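What Is in an Office?

Lots of grown-ups work in an office. You may have visited one, or seen one from the street. An office is a room where people write, plan, talk to each other and use computers. This page looks at the parts of an office and what each one is for.

Walls and ceilings

Many offices are painted white. White paint bounces light around, so the room feels bright even when the windows are small. If you look up, you might see a part of the ceiling that hangs lower than the rest. This is called a soffit (say it "soff-it"). Builders often use a soffit to hide pipes and wires. Sometimes its edge is shaped into little steps, called moulding.

Glass

Offices often have big sheets of glass in them. Glass lets people see from one side to the other, and it stops some of the noise. When it is dark behind the glass and bright in front, the glass acts like a mirror. You can see chairs in it, or the shape of a person.
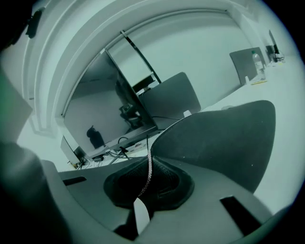

Chun-yin Yu wrote to us that the windows of a train do the same thing in a tunnel. You look for the wall outside and see your own face. As soon as the train comes out into daylight, the face fades and you can see fields again.

Chun-yin is right. The glass has not changed. Glass always sends a little light back to you. In daylight, so much light comes through from outside that you don't notice the reflection. In a tunnel there is hardly any light outside, so the reflection is easy to see. You can try it at home in the evening. Stand by a window with the lamp on, then ask someone to turn the lamp off.

Floors

An office floor has to be strong. People walk on it all day and chairs are pushed over it. Some offices have carpet, which is quiet. Others have wooden planks, which are easy to sweep. Planks are long, flat pieces laid side by side.

Desks

A desk is a table for working at. Most desks have straight edges, but some are curved. With a long curved desk, people can sit along the bend and still talk to each other. Bars under the desk can help to stop it wobbling.

Look for a round hole in the top of a desk. It is there for cables, and the ring that lines it is called a grommet. A cable can go down through the hole instead of hanging over the edge, where somebody might catch it with an arm.
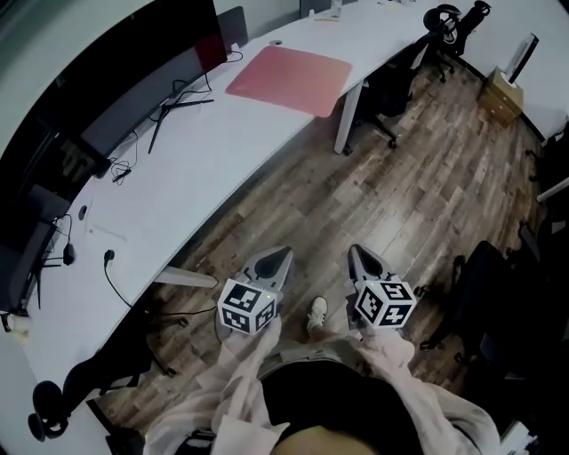 Computers need plenty of cables. One brings electricity and another brings the picture to the screen. A screen on a stand is called a monitor. Some monitors are flat and some are curved, so that both ends of a wide screen are turned a little towards your eyes.

A mouse pad gives the mouse a smooth place to slide. It can be any colour you like.

Words to remember

Soffit: a lower part of a ceiling, or the underside of something overhead.
Grommet: a ring that lines a hole.
Monitor: a computer screen.
Plank: a long, flat piece of wood.

Something to do

Draw an office seen from above, as if you were a bird. Put in a desk, a chair and a monitor. Then draw the cables and decide where they should go.

Written by Gorazd Berisha
May 20, 2022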